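第三章 一块板子是怎么拼起来的

我学木工的头一年,最怕的就是拼板。锯料我不怕,刨料我也凑合,一到上胶就手忙脚乱,胶流得满手都是,夹子还差两个没找着!所以这一章我想慢慢讲,从挑木条讲起,讲到板子能放到桌上用为止。

先说为什么要拼。很多同学刚进工坊都问过我:老师,直接找一整块宽木头不行吗?行是行,可宽板子贵,也爱翘。我在格鲁斯特港的小店里买过一块整料,漂亮极了,放了一个冬天,十二月拿出来一看,中间鼓得像个小土坡(心疼了好久)。窄木条拼起来就老实得多,胀一点缩一点,大家分着来。

挑料的时候,我喜欢把所有木条先摆在地上,一条一条翻过来看端面的年轮。相邻两条的年轮弯的方向最好错开,一条朝上,一条朝下。顺纹的方向也要看,不然后面手刨的时候,刨到这条顺顺当当,刨到下一条就啃出坑来。摆好以后拿铅笔在整个板面上画一个大三角,这样哪条挪了位置,一眼就知道。这个法子是海老原知美教我的,我用到今天。

颜色怎么排,就看你自己了。有人喜欢全挑浅色的,干干净净;我偏爱留一两条深的,枫木的浅色配上它们特别精神。纳南迪尼·雷迪正好相反,她总说深条子抢眼,每次看我排料都要动手给我抽走一条,我再偷偷放回去。

接着是上胶。胶要薄而匀,两个面都抹,合上以后来回搓两下再对齐。夹子上下交替着放,慢慢收紧,看到接缝里冒出一排小胶珠就可以停手了。别使蛮劲!拧得太死,胶全挤出来,接缝反而不牢。胶珠等到半干、像软糖那样的时候用刮刀铲掉,比干透了再磨省事多了。夹子我一般留一整夜,第二天早上再拆。

拆了夹子就是找平和打磨。这一步没什么窍门,就是耐心。砂纸一号一号往上换,别跳号,顺着木纹走。磨到最后我会闭上眼睛拿手掌摸一遍,接缝摸不出来才算过关。端面比板面难磨,要多花些工夫,磨好了会微微发亮,我最喜欢看这个地方。
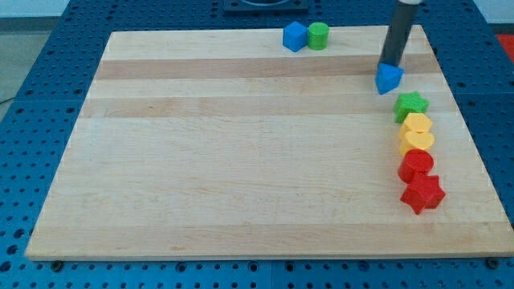 撰文:柳德米拉·普罗科片科
工坊教材编写组 2019年1月12日

枫木砧板上两道深一些的色带从这头一直通到那头,其余的木条是浅浅的奶油色,纹理直,横着走。我每回看到这样的排法都忍不住多瞧两眼,浅色打底,深色都靠着远的那一边,近处留出一大片素净的木面。放在蓝色的台面上,木头的颜色就更暖了。旁边那些彩色积木块也挺好看,有个蓝色的方块,棱角是略微磨圆的。做砧板的人该学学这一手:边角稍稍倒圆,拿着不硌手,碰了也不容易崩。

本章后面的练习就从这里开始。大家准备10根窄木条,颜色自己配,先别急着抹胶,排出三种不同的样子,用铅笔画在本子上,再挑一种来做。画得丑没关系,我的本子也不好看。第一节讲怎么认木纹,第二节讲夹子的摆法,倒圆放在第三节。手边有旧砧板的同学,也请带一块来,我们一起看看它的接缝开在哪里。

相关内容
第二章 手刨的调校与磨刃
第四章 木蜡油和食用级矿物油
附录 夹具清单
库什尼尔工坊参观笔记
读者来信:砧板开裂了还能救吗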